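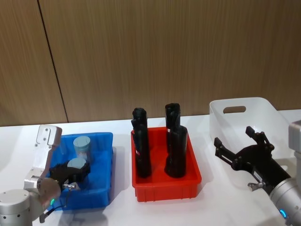
Blue bin, white table, wood-grain wall.

Make the lids fit

Two hours on Sunday-type chores last month and most of it went on lids. I have a drawer of tubs and a drawer of lids and they hate each other. Everyone I know has these drawers. We laugh about it, we shouldn't, it's a small swindle and has been for years.

Take Clarkska. Their old square tub was 200 mm across. Good tub. I bought six. Then in February they brought out the "refreshed" one, and it's 215. Same name, same shape, same price more or less, and not one of my old lids will go near it. I wrote to ask if they still sold the old lid separately. They don't. They suggested the starter set.

Jirix are worse if anything. Round ones, four sizes, and the sizes change depending which shop you're in. The lid is the bit that splits, always the lid, and you can't buy a lid. So out goes a perfectly good tub.

Now the usual answer is choice. People like choice, firms must be free to design things. Fine. Design the colour. Design a nicer handle. I don't want anybody's creativity in the rim. Jam jars managed it, more or less. Paper managed it completly. You can buy A4 in any town in the country and it goes in the folder.

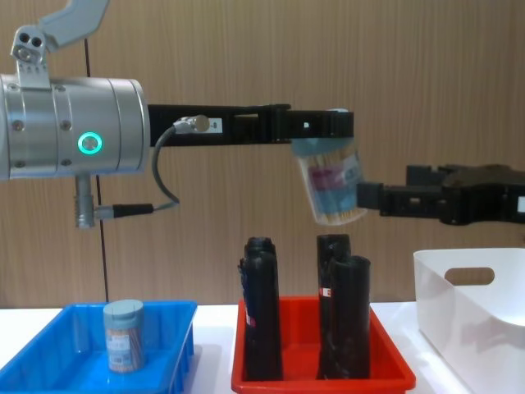 Tsutomu Hosoda, who ran the hardware shop on Sasgate for longer than I've lived here, used to keep a box of odd lids under the counter. You brought your tub in, he rummaged, you paid pennies. When he packed up there were 623 in the box. He counted them for the closing down sale, being that sort of man. Gone in a morning. Tells you something about demand, I'd have thought.

I put all this to a friend who buys for Achari, the kitchen shop, and she said a shared rim would never happen because there's no money in spare lids. Probably right. But there wasn't much money in phone chargers matching either, not for the people selling chargers, and that got sorted out by making them do it. A few years of moaning and then silence.

So make them do it. Five or six rim sizes, stamped on the bottom in numbers big enough to read without glasses. Spare lids on sale for ten years after. Any firm that wants a peculiar tub can still have one, with a sticker on it saying its peculiar.

I'd pay extra. Not loads. And I'd like my drawer back.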